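Quick one on sorting out a desktop organizer, the flat-pack sort with little drawers. Did this 2025-10-14 for the bathroom shelf, writing it down before I forget.

## Before you start

- Empty everything onto a towel. All of it.
- Toss what's dried up or smells off. Mascara first, it goes bad fastest.
- Wipe the shelf. Measure it too. Mine has 70 cm, plenty.

You need: damp cloth, dry cloth, small label stickers, a pen that doesnt smear. Wood glue if any joint is wobbly.

## Check the box

Push each joint with your thumb. If it moves, tiny dab of glue, tape it, leave overnight. Pull the drawers all the way out and back. Sticking? Rub a candle stub along the bottom edges. Don't sand unless you have to, thin panels go fast.

Knobs work loose. Tighten from inside the drawer, finger tight and then a quarter turn.

## Label first, fill second

Did it the other way round last time and had to take everything out again. Labels go on the back panels, high up, so they still show over the bottles. Any language, whatever the people in your house read.

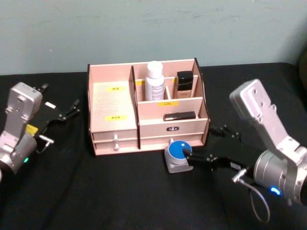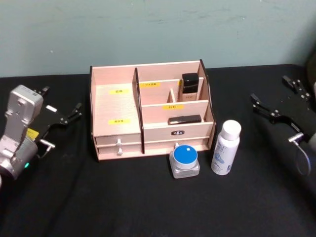

Press each sticker down for a few seconds. Corners lift in a steamy bathroom, so a strip of clear tape over the top helps.

## Filling it

1. Tall stuff first. Toner, hairspray, brushes in a cup. My Shirazi bottle only fits with the pump turned sidways.
2. Lipsticks standing up, names facing you.
3. Small flat things in the drawers. Clips, tweezers, cotton pads.
4. Leave 2 spots free. You'll buy something.

Heavy bottles toward the back or it tips when a drawer is open. If it slides, felt pads under the corners. Wado ones are fine, the Brenarov ones left glue on my shelf and I was scrubbing for ages.

## Keeping it that way

Dust with a dry brush, old blush brush is good. Damp cloth now and then, never soaking, bare edges swell. Full clear-out again in June for me, sunscreen gets swapped then anyway.

Whole job took 53 minutes, not counting the glue.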